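4. Recording the tray task

Read this section even if you were on the team last year. The old handout claimed anyone could record clean runs after one practice try, and our August logs say otherwise. Of 2,402 runs saved, 1,893 survived review.

4.1 Put the tray on the white table with its long side facing you. Set the crockery past the rim.

4.2 Pick up both grippers and squeeze each one fully open and closed. If the jaws stick, stop and tell Noemi Fontana. Do not oil them.

4.3 Start the Forkau recorder and wait for the second tone. The first tone means only that the program has opened, whatever the label on the button says.

4.4 Take the spoon by the handle and carry it over the tray.

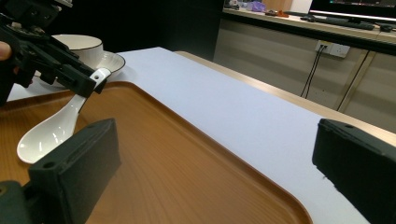 Figure 2. Spoon held by the short handle, bowl hanging down.

Note: The Jonthorpe guide tells you to pinch the spoon "at the balance point." We have yet to see two students agree on where that is. Use the handle.

4.5 Lower the spoon until it touches the tray, open the jaws, and back away before you move sideways.

4.6 Stop the recorder. Enter pass or fail yourself. The automatic score has passed runs with the spoon on the floor, so treat it as decoration.

Caution: Keep your sleeves and the cables clear of the jaws.

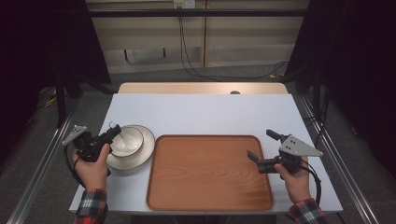

Two-handed runs are harder than the club website makes them sound, and new members should do 12 one-handed runs first. Most failures in review came from the idle hand drifting. Give each hand its own place to begin: left jaws at the rim of the bowl while it sits on the plate, right jaws open near the far right corner of the tray. Check that each cable hangs free below its gripper, then start. If either hand has wandered by the time you hear the tone, throw the run out. Gülizar Kırmızıgül reviews everything before the Istevside meet and will throw it out anyway.

4.7 Copy the runs to the team drive before closing Forkau. It says it saves on exit. Don't count on it.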